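Bielecka Hardware to stay open under new owners

By Meenakshi Subramaniam

Good news for anyone in Skokurcombe who has ever needed one washer on a rainy evening: Bielecka Hardware, the long, narrow store on Duren Street, is not closing after all. The sale went through in July, and the doors will stay open right through the changeover.
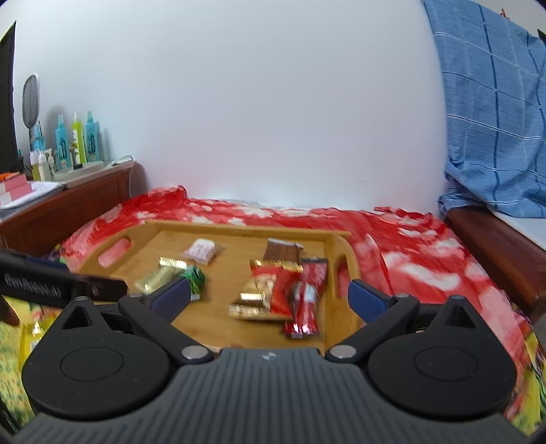

4 min read

The store has been on the same corner for 87 years, and for 43 of them the person behind the counter has been Irena Domański. She told customers last winter that she was ready to retire and that, if no buyer came forward, she would sell off the stock and hand back the keys. A good many of us took that hard. You can buy a hammer in plenty of places, but it is a long drive to the next store where somebody will walk you down the aisle, ask what the wall is made of, and then talk you out of the expensive one.

A petition went up at the bakery and another at the post office, and between them they gathered 3,764 signatures, which is a remarkable number for a town our size (and yes, a few people from over the hill signed too, and they are very welcome). The signatures couldn't buy the building, of course. What they did do was catch the attention of Bogumił Kwiatkowski and Grażyna Tomaszewski, who had been running a small paint business called Dunex out of a rented unit by the railroad bridge and were looking for somewhere bigger.

"We went in to ask about the shelves, really," Tomaszewski said. "We thought she might sell us some shelving. Then we stayed for two hours, and by the end of it we were talking about the whole store."

The paint will move into the back room, where the garden tools are now, and the garden tools will come forward into the side window. The key-cutting counter stays where it is. The name stays as well, and so does the green bench outside, though Kwiatkowski admits it could use a coat of something, and he would seem to be the right man for that. 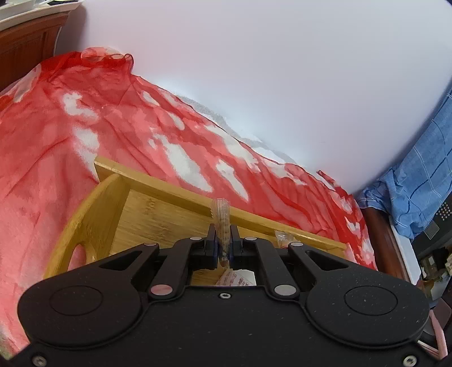

The biggest job over the summer has been the small-parts wall, which runs nearly the full depth of the store and holds every nut, bolt and bracket that Domański's customers have asked for over the years. Nothing on it was ever put into a computer. She simply knew. So she and Kwiatkowski have been going through it drawer by drawer in the early mornings before opening, with her talking and him writing labels. The drawer that empties fastest, she told him, holds plain silver hex screws, like the ones at the two bottom corners in the photo, and he is under strict orders never to let it run low. You will still be able to buy them one at a time, wrapped in a twist of paper if you don't have a pocket handy.

Prices are expected to stay much as they are through the end of the year. The new owners would like to open a little earlier, at 7 in the morning, for the builders and the school-run crowd, and they are thinking about staying open later one evening a week if they can find the help. Two of the part-time staff are staying on, including Irena Nowakowski, who handles the special orders and has asked me to mention that anyone with an order waiting should please come and pick it up. The shelf is full, she says, and some of those hinges have been there since spring.

As for Domański herself, she plans to take a proper vacation, visit her sister, and then come in for 4 hours a week to help with the ordering, at least until the new people have found their feet. I asked what she would miss most, and she thought about it for quite a while, long enough to ring up a ball of twine and a mousetrap.

"The questions," she said. "People come in and they don't know the name of the thing. They draw it in the air with their hands. I like that part."

There will be coffee and cake at the store on the afternoon of the handover, and everyone is invited. Parking on Duren Street is limited, so please use the lot behind the library if you are driving in.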